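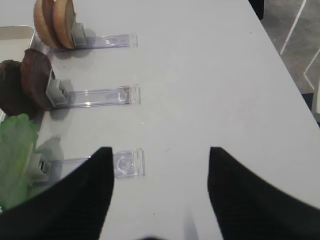

**What should be bought first for a tabletop manipulation cell?** The table and the fixtures, in that order. The arm is the largest line in the budget, but its reach and mounting can't be settled until the work surface is fixed.

# Planning and budgeting a pick-and-assemble cell

Fetarstead build notes, part 2. Last revised September 8, 2019.

This page covers the purchase plan for a small cell that stacks toy food parts into a burger on a tray. The same steps apply to any light assembly job with parts under 300 g. Software is covered in part 3.

## Step 1: Write the task down

Before asking for a quote, write one line for each motion the cell has to make. Ours reads:

1. Pick a part from an upright holder.
2. Carry it over the tray rim.
3. Place it on the stack.
4. Return to a clear position.

Next to each line, note the part, its widest dimension, its weight, and how it may be gripped. A thin slice that stands on edge and a thick bun need different finger openings. The widest part sets the minimum stroke of the gripper. The thinnest sets how well the fingers must close.

Suppliers will ask for payload. Give them the part weight plus the weight of the gripper, fingers, wrist camera, bracket, and the length of cable that hangs from the wrist. On small cells the tooling usually weighs more than the part.

## Step 2: Fix the layout

Draw the table to scale on paper. Place the tray first, then the part holders, then the arm base. Mark the farthest pick and the farthest place. Add a margin to the longer of the two and use that as the reach figure. An arm that works at full extension loses stiffness and has few wrist angles left.

Leave room for:

- the gripper body at its widest, beside each holder
- a stand for any fixed camera
- a cable path that doesn't cross the tray
- a person reaching in to reset the parts

The last item is often missed. Resetting is done by hand between runs, and a layout that makes it slow will cost more in labor over a year than a larger table. 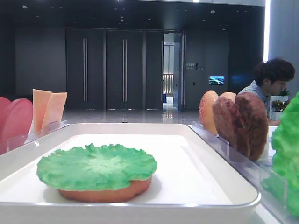
Once the layout is drawn, number the holders and keep the numbers through the whole project. The quote, the wiring list, and the program should all use them. Renumbering after delivery is a common source of wrong part orders.

## Step 3: Split the budget

Use seven lines. Fewer lines hide costs, and more lines are hard to keep current.

| Line | What goes in it |
|---|---|
| Arm | Arm, controller, base plate, shipping |
| Gripper | Body, finger sets, spare fingers |
| Cameras | Wrist and fixed cameras, lenses, mounts |
| Fixtures | Holders, trays, stands |
| Table | Surface, frame, leveling feet |
| Electrical | Power supplies, cables, emergency stop |
| Reserve | Unplanned items |

We set the reserve at roughly 9 percent of the total. It was spent on cables, a second finger set, and a taller camera stand. Don't fold the reserve into another line, or it will be gone before the cell is powered.

Ask for shipping and import duty as separate items on every quote. The first Fivier quote left both out and looked cheaper than the Vuria quote until they were added.

## Step 4: Buy fixtures for replacement

Treat holders and trays as consumables. Clear acrylic is low in cost and easy to cut, but it chips at the corners and can be hard for a depth camera to read. Order spares from the same batch so that slot widths match.

Check these points before ordering:

- Slot width against the thickest part, with clearance
- Height of the part above the holder, which must leave enough to grip
- Whether the holder will slide when a finger touches it
- Tray rim height against the lowest approach of the gripper

Glossy trays reflect ceiling lights. If the vision system depends on color or edges, get one matte sample and one glossy sample and test both under the room's own lighting before buying a full set.

## Step 5: Choose fingers last

Fingers are cheap compared with the gripper body and are the part most likely to change. Buy a body that accepts third-party or printed fingers. Soft parts with uneven edges call for a thin finger that can get under or beside the part. Round, rigid parts hold better between wide pads.

Plan an inspection every 1000 cycles. Record the cycle count and the finger set in the same log, so the yearly cost of fingers can be worked out from real use.

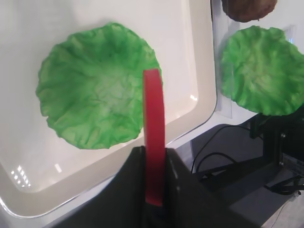
Østergaard wrote in after the May revision to say that the inspection interval is too long for printed fingers, and that any team running several shifts should budget for a spare gripper body as well, given how long a repair can take. Both points are fair. For printed fingers, shorten the interval until the log shows a steady wear rate. The spare body belongs in the gripper line, not the reserve.

## Step 6: Place the orders

Order by lead time, longest first. The arm and controller normally come first, then the gripper, cameras, table, and fixtures. Hold the finger order until one part of each type has been measured in its holder.

Keep every quote, including the rejected ones. They're needed again at the first expansion.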